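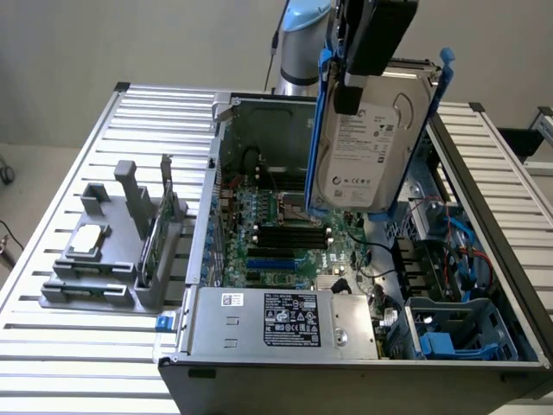

Gullia Flag Football League: Frequently Asked Questions

How many teams are in the league?
12, in two divisions of six. Each team plays the other five in its division twice.

Who can play?
Anyone aged 16 or over on the first day of the season. Players under 18 need a signed consent form before their first fixture.

How many players can a team register?
The squad limit is 18. Five are on the field at any time. Substitutions are unlimited but must be made while the ball is dead.

When does the season start?
The regular season starts in March. Fixtures kick off at 10.30 am or 1 pm, and the home team chooses the slot.

How long is a game?
Two halves of 20 minutes with a running clock. The clock stops for time-outs, injuries and, in the last two minutes of the second half, incomplete passes.

What happens if the scores are level?
Regular season games end as ties. In the play-offs each team gets one possession from the five-yard line, repeated until one leads after equal possessions.

How are places decided when teams finish level on points?
By head-to-head record, then points difference in games between the tied teams, then overall points difference.

Can a player change teams mid-season?
Once, before the sixth round. The transfer form must be signed by both captains.

What does it cost?
The team fee is 330 pounds, payable in full before the fixture list is issued. It covers pitch hire and officials. Flags and belts are not included.

Where are home games played?
Inura and Ojeda share the north pitch. Komby use the school field. All other teams play at the main ground.

Who do I contact?
Registrations: Maj-Britt Eklund. Rules and appeals: Arsalan Dhanial. Appeals must be received within 48 hours of the final whistle.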